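Progress report to Flandale Arts Fund: "The Ferry to Liltitz" (novel, second instalment of grant)
From: Fionnuala Egan

Hello all, and thank you for being so patient about the date. I asked for an extra fortnight and you said yes within the hour, and I've tried to make it worth your while. 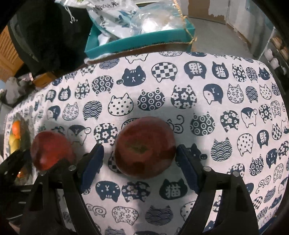

The headline is that I now have 147 pages of second draft that I'd be happy for a stranger to read. When I last wrote to you I had a good many more pages than that, but most of them were people walking to places and thinking. Those have gone. I kept one walk, the one along the harbour wall in chapter four, as my editor likes it and I've lost the will to argue.

For anyone new to the panel, the book is a mystery set on Dunurside, a small island with one shop, one pub and a ferry that goes when it feels like it. Mrs Obradović, a retired piano tuner, arrives to look after her brother's house and finds that his post is still being answered, in his handwriting, three months after his funeral. Liltitz is the town on the mainland side of the family, the one everybody left and keeps lying about. I described it in my application as "a thriller with cardigans" and I'm told that got a laugh, so I'm sticking with it.

What I said I'd do, and where I am

I said I'd finish the Liltitz chapters. They're finished! They took far longer than the plan allowed, mostly down to the letters. I'd written the letters first, ages ago, all in one voice, and when I read them back in order it was obvious who was writing them by the second one. So I've rewritten the lot. The forger now gets the brother's spelling mistakes right but his jokes slightly wrong, and Mrs O notices the jokes before she notices anything else. It's a small change on the page but it meant going back through nearly every scene where she's alone in the house.

I said I'd sort out the ending. It's half sorted. I know who did it and I know how she finds out, and the confrontation on the slipway is drafted and I think pretty tense. What I haven't got is the bit afterwards. There are two versions at the moment, one where she stays on the island and one where she gets the morning ferry, and I change my mind every time I make a cup of tea. I'm going to write both out in full in August and then live with whichever one I don't want to fiddle with.

I also said I'd cut the nephew. I haven't cut the nephew. He's got funnier and he now finds the bank book, so he's earning his keep — sorry to those of you who voted against him.

Money

The only spending outside my own time was £790, which covered the research trip: ferry fares, the room, and a morning with a document examiner who was very good about my questions and corrected most of what I thought I knew about ink. (Handwriting people don't say "a perfect match". I had four characters saying it. They've all been spoken to.) Receipts went to the office with the claim form. I haven't touched the money set aside for the sensitivity read and I'd like to carry it over to the next period if that's all right, as there's no sense paying someone to read an ending that might change.

Things that went wrong

I lost most of a month to a timeline problem. The brother's funeral was in one season in chapter one and quite a different one in chapter nine, and pulling it straight knocked over the tide times, the school holidays and the pub quiz. I've now got a proper calendar for the book pinned up over my desk, and I should have made one at the start.

I also tried a second narrator for a while. It was the forger, in the first person, very sinister. My writing group said politely that he sounded like me being cross with the council, so he's back in the drawer.

What's next

Both endings in August, then a straight read-through out loud from page one, then the full draft to my editor. I'd like to send you the opening three chapters at the same time, if the panel still wants a sample. Could someone let me know whether you'd prefer it printed or by email? Last time I sent both and I think that annoyed people.

Thanks again, all of you. Any questions, I'm at my desk most mornings until one.

Fionnuala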